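The Zadura

The tablet came in a box with somebody else's name on it. Effie Lennox, it said, care of the shop in Ristham, and as I'm Fiona and Effie's my aunt I took it home and opened it anyway. She'd have wanted me to. She'd only have asked me to set it up.

It was a Zadura, the 6-inch one, with the matt screen and the single speaker along the bottom. I've reviewed a lot of tablets for the paper and I know what a single speaker usually means. It means a wasp in a tin. So I sat down at the kitchen table with a cup of tea, put on the old Kiturar record I use for every test (I could hum it under anaesthetic) and waited for the wasp.

No wasp. There was a bass line in there I'd never heard. I swear to you, I've played that song for years on phones and laptops and a very silly pair of headphones that cost 274 pounds, and I'd never once noticed the man breathing in before the second verse. I played it again. He breathed in again, and then, very quietly, he said, "Effie."

Well, I turned it off. You would too.

I left it till after supper. Then I rang Callum Innes at work, and he said it'd be the compression, people hear all sorts in compression, there was a chap in Makokha who heard the football results. Had I tried turning off the sound effects? I had not. I went into the settings — four menus deep, I took marks off for that — and switched off everything with a nice name. Warmth. Presence. Something called Company, which was turned up to 100.

After that it was an ordinary tablet. Thin, tinny, a bit shrill at the top. The battery did well and the screen was lovely in daylight. I wrote it up that night and gave it three stars, and I put Company in as a footnote.

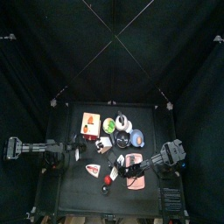 Siham Bouazza wrote in to say I'd been unfair about the speaker. She'd had hers since May and left everything switched on, and the sound was the whole point of it, she said, and had I at least let the record play to the end before I went fiddling?

I hadn't, as it happens. So I put Company back up, all the way, and let it run. He breathed in. He said my aunt's name. And at the very end, where there's always been a bit of hiss, a woman laughed and told him to get on with it, and I'd know that laugh anywhere.

I drove the tablet over to Effie's in the morning. She asked whether I'd changed any of the settings, and I said no.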